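Lecture 7: Collecting demonstrations for learned manipulation

Course notes prepared by Ilona Bognár. Revised Sep 12, 2024. Read together with the Lindemann lab sheet, which covers calibration and is not repeated in these notes.

7.1 What counts as an example

For imitation learning we treat one demonstration as a sequence of observation and action pairs, from the moment the operator starts the task until the moment the goal condition is met or the attempt is abandoned. Observations are the wrist camera images and the gripper opening. Actions are relative changes in gripper pose, plus the commanded opening at the next step. We don't record joint angles, as a hand-held tool has no joints to report. Mapping to a particular arm is left to deployment (Lecture 10).

The Danedham set used in this course contains 1000 recorded demonstrations. Of these, 749 passed review and form the training split. Students should work from the reviewed split unless an assignment says otherwise.

7.2 Why cloth

Rigid objects can be described by a pose with six numbers. A shirt on a bed can't. Its configuration space is very large, most of its surface is hidden by other parts of itself, and two starting states are never the same. Scripted grasps tend to fail for this reason, and it is also why variety in the starting state matters more than the raw number of recordings. An operator who lays the garment out neatly before each attempt will produce a tidy dataset and a policy that only handles tidy garments.

Grasp selection deserves attention. A fingertip pinch at a hem or edge gathers a small amount of fabric and leaves the remainder free to unfold when lifted. A pinch in the middle of a panel pulls up a tent of cloth and usually has to be redone. Operators should aim for edges and should keep the contact point in view of the wrist camera for as long as they can.
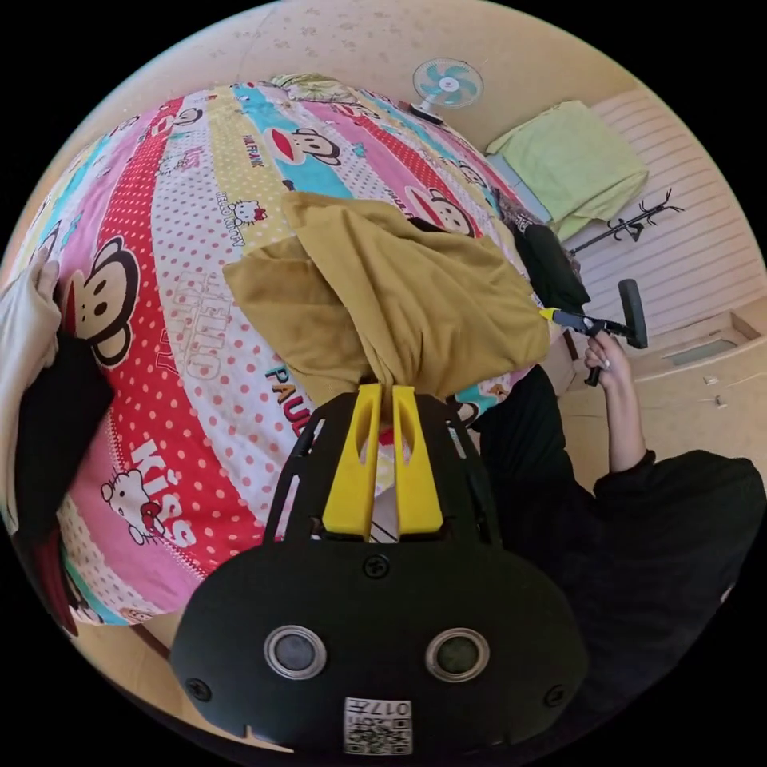

Figure 7.1. Edge pinch on a crumpled garment, wrist view. Folds run outward from the fingertips. A second hand-held tool is at right.

Note the background in Figure 7.1. The bedspread carries large cartoon prints in saturated colours, and a segmentation method tuned on plain tabletops would have a hard time with it. We want such surfaces in the set. The Hustum pilot was recorded entirely on grey felt, and the resulting policy reached for printed patterns as though they were fabric edges.

7.3 Two-handed tasks

Folding, and spreading a garment flat, generally call for 2 tools used together. Each tool records its own video stream, and the streams are aligned afterwards by timestamp. Three points cause most of the trouble:

Clock drift. Show both cameras the synchronization code at the start and the end of each session -- not only at the start.

Relative pose. Each tool estimates its trajectory in a separate map. A mapping pass over the whole work area must come first, at a slow walking pace, so that both trajectories can be placed in the same coordinate frame.

Speed. The operator's hands are faster than most arms. Keep movements smooth, and pause briefly after closing on the cloth so that the grasp event is clear in the width signal.

7.4 Review and rejection

Reject a demonstration if tracking is lost, if the operator touches the garment with a bare hand during the attempt, or if either stream has dropped frames near a grasp. A missed grasp followed by a successful second try should be kept. Recovery behaviour is scarce in most sets and is worth having.

Ferenc Lakatos has written a review script (Briker, in the course repository) that flags tracking loss automatically. It does not judge task success. That label is entered by a person watching the clip at normal speed.

7.5 Exercise, due in November

Take the 356 cloth demonstrations in the reviewed split. Plot gripper width against time for each, mark the grasp events, and report how many contain more than one closing. Train the baseline policy with and without the multi-grasp recordings and compare the results on the held-out starting states. Two pages maximum, plots included.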